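Unit 2: Moving and Household Goods
Notes by Sanaa Cherkaoui

Most local movers charge by the hour. Long moves are priced by weight or by volume, and the customer should know which before signing. A binding estimate fixes the price — a non-binding one does not.

At Hastbridge the minimum booking is 2 hours. Travel time is billed from the depot door.
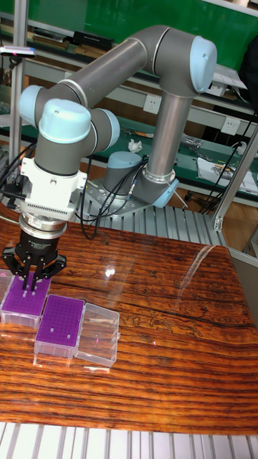 The inventory sheet is filled out before anything goes on the truck. Note existing scratches and dents next to each item, and have the customer initial every page. Boxes the customer packed are marked PBO (packed by owner). Claims on these are handled differently, see Unit 4.

Reading for next time: the Clerneck contract, pages 61 to 74. Bring a blank inventory sheet.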